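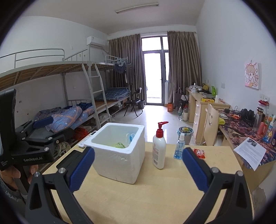 ## Room and station check before ordering

Site: Girudside, dormitory room, first station
Project: Ovska tabletop handling, hand-held grippers
Date of check: 05/01/2023
Covers: this room as a working station, and what has to be bought or budgeted before the other rooms are set up

Marks used: **OK** = no action. **FIX** = can be put right on site at no cost. **BUY** = needs a line in the order. **HOLD** = waiting for an answer from someone else.

The plan is for 8 rooms. The ceiling per room is 1907, with everything in it: grippers, power, storage, spares and delivery. Anything marked BUY below comes out of that figure.

### 1. Floor and walking space

- [x] **Clear path from the table to the door – OK.** The middle of the floor is open. The folding chairs are over at the door end and should stay folded and against the wall during a session if no one is sitting on them.
- [ ] **Floor surface – BUY.** Glossy tile. With a spray bottle and a pump bottle among the table items, some liquid will end up on it sooner or later. One non-slip mat for the operator's side of the table. A flat rubber-backed one is enough. Do not order the thick anti-fatigue kind, the edge is a trip point.
- [ ] **Bin position – FIX.** The trash bin stands just past the far edge of the table. Move it to the wall before starting. The operator is looking at the grippers and will not be looking at the floor.
- [ ] **Bunk ladder – FIX.** The ladder comes down to the floor and has to stay usable. No kit bags, cases or cables at the foot of it. Clear plastic bags behind it to be moved.
- [x] **Bottles on the floor by the far desk – OK** for now, they are out of the walking line. Check again if the table is moved.

### 2. Table

- [x] **Size and reach – OK.** Both grippers can work over the tabletop together. No need to buy a table for this room. Take the table line out of the draft order.
- [x] **Stability – OK.** Pushed from each side, no rocking.
- [ ] **Items near the edge – FIX.** The white remote-like item is close to the far left edge, behind the foam box. Bring everything at least a hand's width in.
- [ ] **Liquids – FIX.** Bottles on the table are fine as task items. Caps and nozzles closed before the session. Use plain water for refills. If a bottle came with something else in it, read its label first and keep it away from faces and from the foam box.
- [ ] **Foam box – BUY (low cost).** The open styrofoam box is useful as a container task and is easy to replace, but the foam sheds when a pad drags across it. Add spare boxes to the consumables line and a small hand brush. Throw a box out when the rim starts breaking away.
- [ ] **Food packets – FIX.** Sealed only. Nothing that has been gripped goes back to being eaten.

### 3. Hand-held grippers

The unit at the left of the picture carries the GenRobot.AI name on the body. The points below are general and apply to any make we end up ordering.

- [x] **Finger pads seated – OK.** Pads pulled by hand, none came away.
- [ ] **Pad spares – BUY.** The pads will be the first part to wear. The draft order has no spares in it at all. Add one full spare set per room. Ask both suppliers whether pads are sold on their own or only with the linkage, as this changes the running cost more than the price of the unit does.
- [x] **Pivot pins – OK.** No side play felt. To be checked at the start of each working day and written in the room log.
- [ ] **Pinch points – FIX.** Fingers stay on the handle when the jaws are moving. Linkages are open on these units, so nothing stops a fingertip going in. Print the one-line warning and tape it to the table leg or the wall.
- [ ] **Sleeves – FIX.** Loose or fluffy cuffs are pushed up above the wrist or taken off. Bracelets and rings off as well. This was missing from the old sheet and has been added.
- [ ] **Somewhere to put the grippers down – BUY.** Between takes they get laid on the table among the task items, which is how pads get nicked. A simple two-place stand or padded tray per room. Uddin lists one as an extra, Rodico includes it.
- [x] **Weight and breaks – OK.** The working rule stays at 7 takes, then a rest with both units put down.

### 4. Power and cables

- [ ] **Cables on the near desk – FIX.** Black cables are in a tangle on the desk mat beside the headphones. Sort them out and take away anything that does not belong to the station. If a charger goes on this desk it needs a clear patch of its own.
- [ ] **Outlets – HOLD.** There is an outlet on the right wall near that desk and a socket above the near lower bunk. Use the desk side only. Charging over bedding is not allowed under the site rules, and we should not be asking for an exception. Waiting for Girudside to confirm that the desk outlet can carry a charger and a laptop together.
- [ ] **Power strip – BUY.** One per room, switched, with surge protection. Fixed to the desk leg, not left on the floor. No strip plugged into another strip.
- [ ] **Battery charging – FIX.** Someone in the room while batteries are on charge. Nothing is left charging overnight. Spare batteries in a lidded, non-metal box.
- [ ] **Wall at lower right – HOLD.** The surface is peeling at the base of the wall below the near desk. It may be nothing more than old paint. Ask Girudside to look for damp before any power equipment is put down at that end.

### 5. Light and heat

- [ ] **Glare – BUY, or FIX if the curtains do the job.** The glass door is very bright and the floor throws the light back. Try the session with both curtains drawn first. If the table is then too dark with the tube light alone, add one desk lamp with a clamp. Do not order lamps for all the rooms until this has been tried – several of them may face the other way.
- [x] **Air conditioner – OK.** Wall unit is fixed high up on the left. Keep it running in warm weather, and keep spray tasks out of its airflow.

### 6. Bunks, storage and personal items

People live in these rooms. The station has to fit around that.

- [ ] **Lockable storage – BUY.** Nothing in this room is suitable for leaving grippers in. The far desk has drawers, but they are the residents' and should not be counted on. One lockable case per room, small enough to go under a desk. The space under the bunks already has bags and a box in it, so don't plan on that either.
- [ ] **Far desk – FIX.** There is a closed laptop on it along with other belongings. Leave it all where it is. Tasks stay on the table.
- [x] **Bedding – OK.** Quilts and blankets are on the lower bunks and clear of the work.
- [ ] **Printed sheet on the near desk – FIX.** It hangs over the front edge and will be caught by someone walking past. Lay it flat.
- [ ] **Consent of residents – HOLD.** Signed form needed for each room before equipment goes in. The form used in March had no line about storing equipment between sessions. New version required.

### 7. Budget lines per room

| Line | Status | Comment |
|---|---|---|
| Pair of hand-held grippers | Quoted | Rodico quote is 1484 with stand and delivery |
| Stand or tray | Depends on supplier | Included by Rodico, extra from Uddin |
| Spare pad set | Not quoted | Ask both |
| Lockable case | Not quoted | Check inside size against the real unit, not the data sheet |
| Power strip | Local purchase | Same model in every room |
| Non-slip mat | Local purchase | One, operator's side |
| Foam boxes, brush, small bottles | Local purchase | Consumables, reorder as used |
| Clamp lamp | On hold | After the curtain test |
| Table | Removed | Room has one |

The Uddin quote came as a single total for all rooms and can't be compared line by line. A split has been asked for. Until it arrives, work from the Rodico figure. If the pad set and the case together push a room over the ceiling, drop the lamp first. The case and the spares stay in.

No order for the full number of rooms yet. Buy for this room and one other, run both, then order the rest using what was really used up. Unit price for the later rooms should be fixed in writing in the first order.

### 8. Before the next check

- [ ] Bin, ladder bags and desk cables dealt with
- [ ] Answer from Girudside on the outlet and the peeling wall
- [ ] Curtain test done, result written here: ____________
- [ ] Pad price from Uddin: ____________
- [ ] Pad price from Rodico: ____________
- [ ] Case size checked with a gripper inside and the lid shut
- [ ] Pinch warning printed and put up
- [ ] New consent form signed by everyone in the room

Room may be used for short sessions in the meantime, with the floor items in section 1 cleared first. No charging in the room until section 4 is answered.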